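Gripper choice for table clearing: Bretora or Ditar fingers?
221 views · 7 replies

fennel_and_wire wrote:
Evening all. I've been promising a write-up on table clearing, so pour yourselves a tea. We're choosing between the Bretora and the Ditar fingers for the two-armed machine, both on the Derkau controller, and I wanted a proper sitting room with proper clutter: glossy table, patterned rug, all the things a bench spares you. The left hand looks after the bin by its rim, liner and all, while the right goes for small bits like the toy figure. I think holding a bin up is a fairer test of grip than any block of foam!
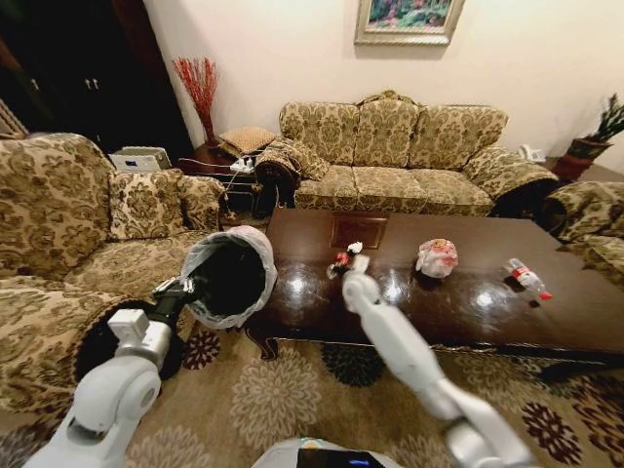
Re: Gripper choice for table clearing
oldspanner wrote:
Lovely room, but I'd quarrel with you a bit. A bin rim is the easiest thing in the world to pinch. Give me a bottle any day, they squash and they roll. I had Ditar fingers for a whole winter and they dropped bottles whenever the pads got dusty. Bretora every time for me.

fennel_and_wire wrote:
Fair enough, and bottles are on the list too. For those the bin stands on the table, near the corner, and the left hand takes the bottle up by the cap end and tips it over the opening.

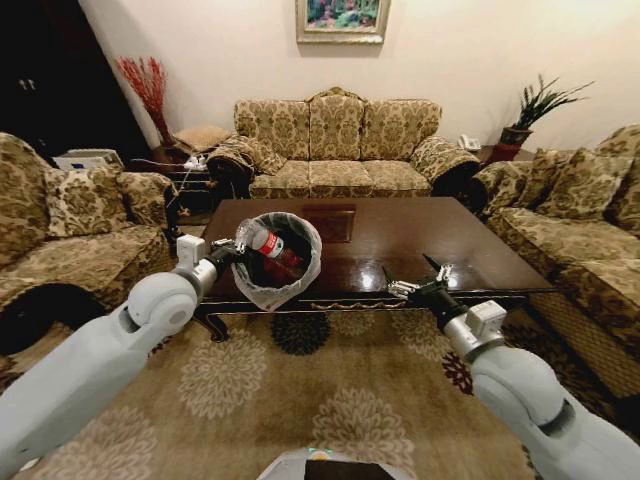

I've settled on gripping high like that so the fingers stay clear of the liner, which I'm forever worrying about (a snagged bag is a miserable thing to sort out). Grip force is at 24 on the Derkau scale, and I'd love to hear what the rest of you use, as I chose it mostly by feel.

marmalade_servo wrote:
24 is too gentle if you ask me, but then I'm on the Marchuk arms and they wobble more at full reach. I do disagree with oldspanner about the Ditar pads, mine have done 3,000 cycles and I only wipe them down on a Friday.

oldspanner wrote:
Then you keep a cleaner workshop than I do! Still not swapping.

Shares: 7

Comments
pip_in_the_shed: More on the shiny table please, my depth camera hates reflections.
tallowby: Would you try the same jobs with the hands swapped over? My left arm has always been the fussier one.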